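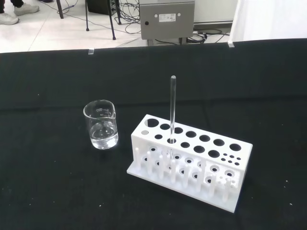
A beaker and a single test tube at the Kimaro science club.

Kimaro's science club opens its January season with one test tube, in a rack built for rather more company. The beaker is the larger half of the glassware.

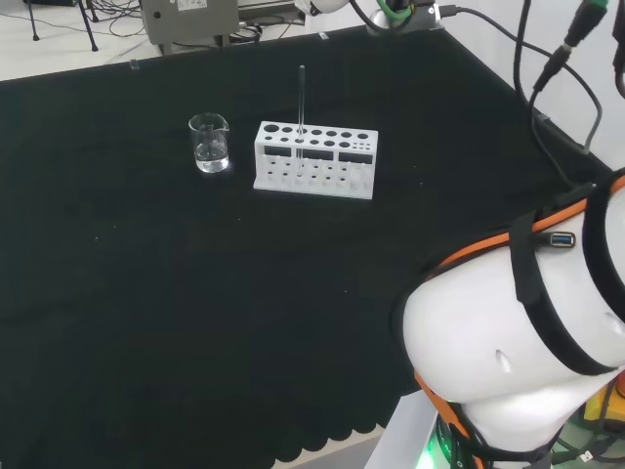

Members had asked for 20 tubes. The supplier, Ondus, has promised eight by the end of the month, which the club is treating as a kind of chemistry. Sessions start at 2 p.m. and sharing is encouraged. 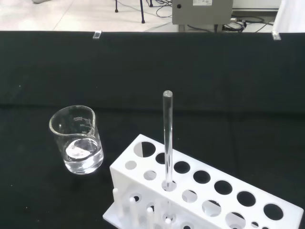
Entry is free. Bring your own tube if you have one.

77 shares | 8 comments

Related
Prorkix hall roof leaks again
Rastar bus loses a stop

We use cookies. OK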